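Chapter 3
Threads from a Tank: The Story of Synthetic Fibers

Check the label in your collar. If it says nylon, polyester or acrylic, you are wearing something that was once a thick, hot liquid or a syrupy solution, and that is a wonderful thing to have on your back!

For most of human history, cloth came from plants and animals. Flax, wool, cotton and silk each had to be grown or raised, then cleaned, combed and spun. A single silk cocoon can give up to 3000 feet of thread, and for centuries chemists dreamed of matching the silkworm at its own trade. In this chapter we follow them into the lab, and then out onto the mill floor at Ballcombe, where Etelka Simon kept a notebook of every batch that snapped, clumped or stuck to the rollers (there were plenty).

The trick behind all of it is the polymer, a very long molecule built from small units joined end to end. Push a melted polymer through tiny holes, cool it, stretch it, and the molecules line up along the thread. Stretching is where much of the strength comes from. You can try a version of this yourself with a strip cut from a plastic bag, and we'll do just that in Activity 2.

Fibers made this way can be very fine and very smooth, so a fabric woven from them can be thin and still hold up to hard wear. Smooth fibers also bounce light back evenly, which gives many synthetics their soft shine, easiest to spot along a crease.
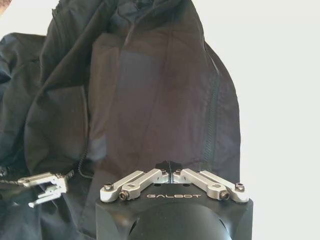

3.1 What Makes a Fiber?

Pull a loose thread from an old towel and untwist it with your fingers.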